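Updated Sat 21 August, after the July open house, where most of these came up at least twice.

# Fernmont Robot Sorting Club: questions people ask

Written by Gwilym Meredith, who coaches the club and would like fewer parents to expect miracles from it.

### What do the students do all session?

They try to get a robot arm to pick one thing out of a crowded basket of toys and put it somewhere useful. That's the whole project. We call it Drondwood, after the street the club started on. It's slow work, and a lot of it is typing, waiting and arguing over why the last attempt went wrong. If your kid wants to build battle robots, this is the wrong club.

### Isn't picking up toys a little easy?

For you, sure. A toddler would beat us too. The trouble is that a soft ball with spikes, a crumpled cloth and a building brick each need a different kind of grab, and in a pile they get in each other's way.

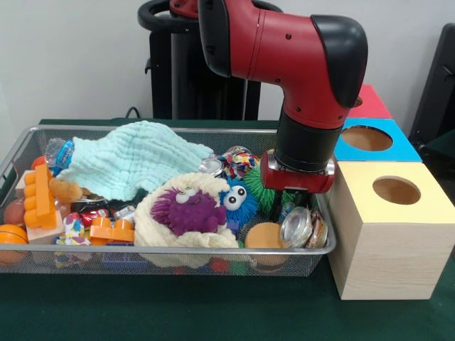

I'll add that most of the impressive clips you've seen online involve one clean object on one clean table. We started that way ourselves, and the success numbers looked terrific. Then we filled the basket and they stopped looking terrific. I'd trust a demo a lot more if it showed me the bad runs along with the good one.

### Does the robot "learn"?

I wish the kids wouldn't use that word so freely. It has a model that was trained on recorded attempts, and the model makes guesses. Last season's set was 3,153 attempts, including the ones where somebody bumped the table. More attempts helped for a while and then helped less. Elias Nassar, who mentors the software group, is more hopeful about this than I am, and you should ask him too.

### Why do you keep cloth in with the toys?

Cloth hides things and drags its neighbors along when it's lifted. Any sorting program that falls apart when there's a rag in the basket isn't much of a sorting program. The students voted to take the cloth out in July. I overruled them, and I'd do it again.

### What are the boxes with holes for?

They're drop targets. The colored tops – red, blue and yellow – give the program an easy way to tell them apart. Dropping a thing through a round hole is harder than dropping it on a tray, and the season's rules only count it if it goes all the way in. A cloth hanging half out of the hole scores zero. We've had long discussions about that rule and it's staying.

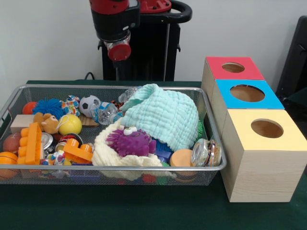 ### How old do students have to be?

We take them from 15 up. Younger students have asked, and a couple of them were probably ready, but the work needs patience for logs and spreadsheets and I don't have enough mentors to sit next to everybody.

### Do they need to know how to code?

A little Python helps. If you can write a loop and read an error message without panicking, you're fine. We've had good members who barely coded and kept the test notes instead, and those notes turned out to be worth more than two of our clever scripts.

### What does it cost?

The season fee is $399. I think that's too high and I've said so. It covers room time, repairs and the entry for the Ostska meet. There's a reduced fee if you ask, and we don't make you fill out a long form about it.

### What is the Ostska meet, and do you ever win?

It's a sorting contest for school and community teams. Each team gets eight timed runs with the basket repacked between them. We have not won. Last time we placed in the middle, behind a team that used a much simpler program than ours and had practiced more. I bring this up at the first session every season.

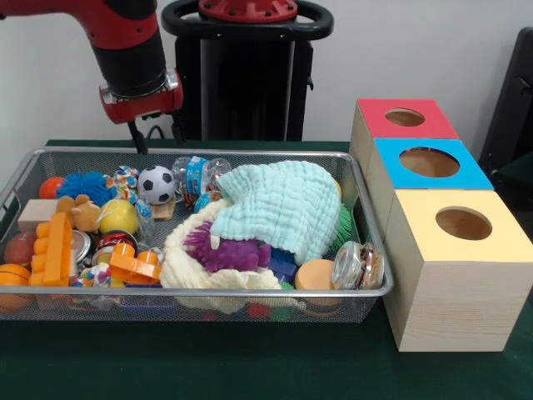 Points are only part of it, of course, but I'm wary of clubs that tell you the score doesn't matter right after they lose. Ours mattered. We had two good runs, several poor ones and one where the arm did nothing for nearly the full time limit. The students wrote all of it up, and you can read the report if you come by.

### Will this get my kid into college?

I have no idea, and I'd be careful of anyone who says it will.

### Do you use the Baláž scoring sheet?

Yes, with changes. The original gives partial credit for touching the right object. I don't see why touching something should count as sorting it, so we score that as a miss in practice. At the meet we go by the meet's rules.

### Can I come and watch?

Yes, any regular session. Please don't pick up the toys or "fix" the pile while a test is going, even if something looks about to fall out. Bring a book.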